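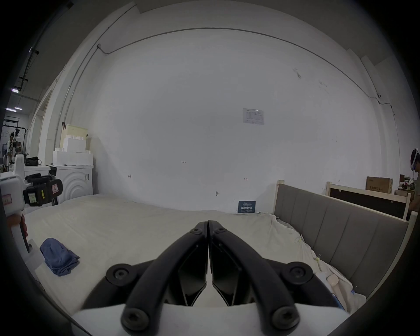

Prukwood Gisholm bed: grey upholstered headboard, pale wood post

I love this bed! We'd put up with a creaky metal one for years, and the first night on the Gisholm was blissfully quiet. Building it took an evening, with 22 slats to clip in – fiddly, but they all fitted. 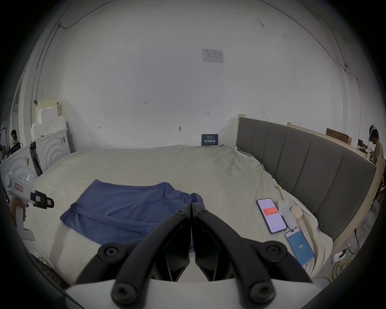

The headboard is properly padded, so I now read for far too long on Sundays. My only grumble is the instructions, which are tiny and skip the centre leg.

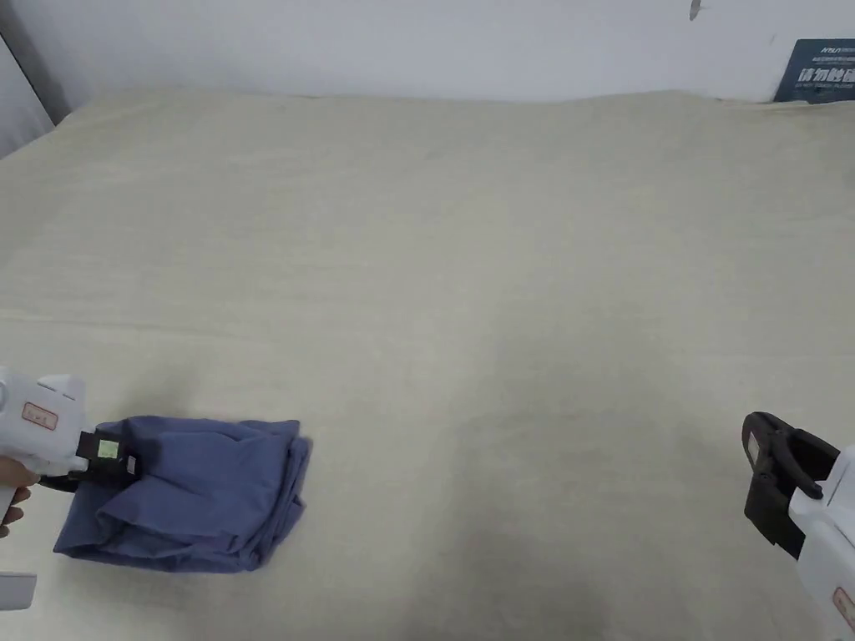

It feels solid when you climb in, and there's 30 cm of clearance underneath for storage boxes. Ours goes right up to a plain white wall and I like how simple it looks with a cream sheet, soft creases and all.

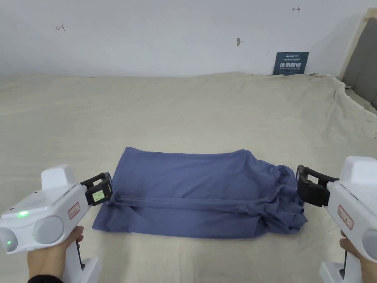 At £800 it was a stretch, but I'd buy it again tomorrow.

Reviewed 12/08/2020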